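Swapped the parallel gripper for a plain rod on the arm this week and ran both against the same block-sorting job. Notes in order, mostly so I can find them again. 1/

The job: shape blocks on a board, move them into groups by colour. Objects stay on the board throughout. Nothing needs lifting, which is the whole reason a rod is a fair competitor to a gripper that cost a great deal more. 2/

Gripper first. Two-finger parallel, the one we have used since May. It picks cylinders and cubes without complaint. Hearts and stars are another matter. Close on two points of a star and it turns in the fingers, and you put it down at an angle you did not ask for. 3/

The other gripper problem is clearance. Once two blocks are touching there is no gap for a finger. The planner has to separate them first, and separating them with a closed gripper is pushing by another name, done with a badly shaped tool. 4/

So: rod. Round section, rounded tip, no moving parts, no air, no cable. It goes on through a collar and a short adapter ring. Mounting took four minutes including finding the hex key. Tool centre point calibration took a good deal longer. 5/

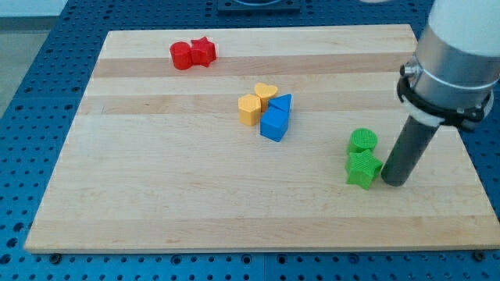 **Rod vs gripper: pushing runs**

Two reds at the back, yellow and blue in one group in the middle, greens next to the tip. Yellow and blue sharing a group is the case I care about most. Any push on one of those four has a fair chance of moving a neighbour. 6/

Numbers. 100 episodes per tool, same start layouts, same controller, same speed limit. An episode counts as a success if every block ends up in the right colour group and none has left the board. 7/

Gripper: 23 failures. Most were stars released at a bad angle, then knocked on the next approach. A few were protective stops where a finger came down on top of a block. I count those as failures, Fletcher Whitelaw does not. We have agreed to report them separately. 8/

Rod: fewer failures, but I am not giving a figure until I have repeated the set. I changed the tip height partway through and those episodes are not comparable with the rest. My fault. Rerun is queued. 9/

On tip height. Too high and the rod meets the block near its top edge, and tall narrow pieces start to tip. Too low and you drag the tool along the wood. There is a usable band between the two and it is narrower than I expected. 10/

The board is part of this. It is glued maple strips and it is not perfectly flat. I probed the surface on a grid and now add a height correction to the commanded z. A single fixed height worked on one side and scraped on the other. 11/

Board position also matters more with the rod. A pick puts almost no side load on the board, a push does. Bolt heads along the near edge act as stops. Before that it crept during long sessions and the camera calibration quietly went off with it. 12/

Shape notes, rod only. Cylinders: easy to start, hard to keep straight, they roll off to one side of the contact point. Squares: very good if you push on a flat face near the middle. Push near a corner and you get rotation, which is predictable enough to use. 13/

Stars are odd. The rod settles into the notch between two points and then the block steers well. Miss the notch and it pivots round a point until it finds one. The controller learned nothing from this. I added a bias towards notches by hand. 14/

Hearts: same trick with the dip between the lobes, when you can get at it. With the point facing you there is nothing to hold on to and it slides off to the left or right. Best plan is to go round the back. 15/

Controller. We compared the stock position mode with the force-limited mode Mirjam Jansen wrote for the Boateng project. Position mode is smoother in free space. Force-limited is better in contact and recovers from a scrape without stopping the arm. 16/

Force-limited is what I would use for pushing. The price is a small lag on direction changes, so short corrective taps come out longer than commanded. I have lowered the gain on the correction step and that helps some. 17/

Camera. Tried the overhead view alone, then overhead plus an angled one. Overhead alone loses the tip whenever the wrist is above it, and with a slanted tool approach that is often. Adding the angled view fixed most of the lost-tip cases. 18/

Colour segmentation was fine on both. Yellow against pale maple is the weakest pair and needed its own threshold. I would choose a darker board next time – or no yellow blocks, but Katia has printed a whole box of them. 19/

Print texture, since someone at Bokville asked. The faces are ribbed from the layers. Pushing along the ribs and across them gives slightly different friction at the tip. It is measurable on the force trace. It has not changed the outcome of an episode as far as I can tell. 20/

Logging: 2801 individual pushes so far over all sessions, each with commanded path, measured path, contact force and block poses before and after. The pose estimates are the weak part. Treat rotations on the cylinders as meaningless, they are symmetric and the tracker picks a number. 21/

Someone will suggest a gripper with the fingers closed as the pusher, to keep both options. We tried it. The closed fingers present a flat face in one direction and a narrow edge in the other, so push behaviour depends on wrist angle. The rod is the same from every side. 22/

Where the gripper still wins: anything that needs a block moved over another block. With a crowded board the rod has to take long detours, and sometimes there is no path at all without disturbing a finished group. The episode time suffers accordingly. 23/

Next is the rerun at fixed tip height, then the same layouts on the Gondmont arm, which has a stiffer wrist. If the notch behaviour on the stars survives the change of arm I will write it up properly. 24/

Adapter ring drawing is in the shared folder under 2023-01-20. Check the bolt length before you print it – the first version bottomed out in the flange and left the rod loose. 25/25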